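Resetting the drawer task between trials

Stusta policies are scored only if every trial starts from the same layout. Park the left arm low over the table. Set the blue-lidded container in the left compartment, then bring the right gripper down to rim height beside the lid. 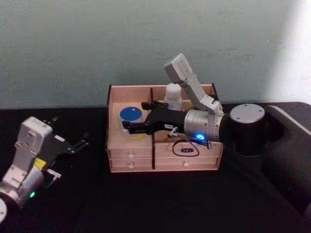
Vol. 7, No. 2

Save this pose as the start state. Run 504 trials per policy and log each failed grasp by type. Christodoulou and Spanos dropped any run in which the box shifted before contact.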